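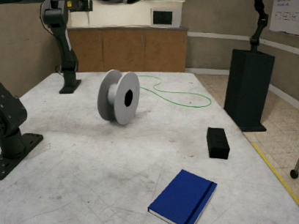
Hirketti: Deep Harbour Edition (PC, download)

Hirketti is a single-player settlement builder set on a flooded moon. The Deep Harbour Edition contains the base game, the Zovier expansion and the soundtrack. Items bought separately at an earlier date are not refunded, but the expansion can be added to an existing copy as an upgrade.

Contents
Base game, version 2
Zovier expansion: 13 missions, new dock and pump buildings
Soundtrack by Lingyun Qiu (download only)
Map editor

The base campaign begins with one platform and a fixed supply of fuel. Platforms are joined by walkways, and each walkway carries power, water and foot traffic up to a set load. When the load is exceeded, the furthest platform is disconnected first. Priority can be changed by hand in the network panel.

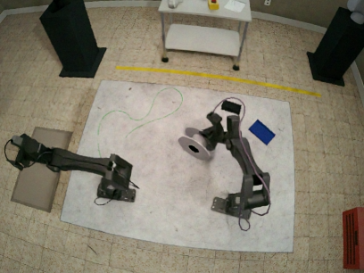
Lopes, May
The Zovier expansion adds tides. Water level changes on a fixed cycle, and buildings below the line stop working until it falls. Pumps extend working time at the cost of power. Existing saves can be loaded with tides switched off; the setting cannot be changed once a save has been made with tides on. Mission design is by Damián Contreras and Jiahui Zou.

Settlements are limited to 100 platforms. The limit can be raised in the map editor, though campaign goals are then disabled for that map.

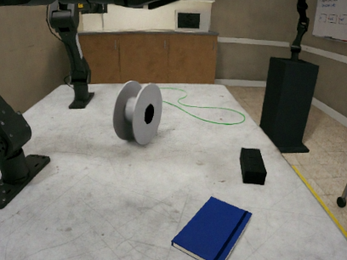 Lopes, 2025-10-03
Update notes for owners of the edition:
Walkway load is now shown in the build menu before placement.
Pumps no longer draw power when set to standby.
Loading time for large saves is reduced by nearly a third.
Key bindings for the network panel are saved between sessions.
Fixed a fault where cargo boats queued at a dock that had been removed.

Saves from version 1 are converted when first opened. Keep a copy of the old file if you intend to go back.

Languages: English, Spanish, Chinese (text only)
Controller support: partial, menus require a mouse
Online connection: needed for activation only
Activations: 3 per licence
Publisher: Zivska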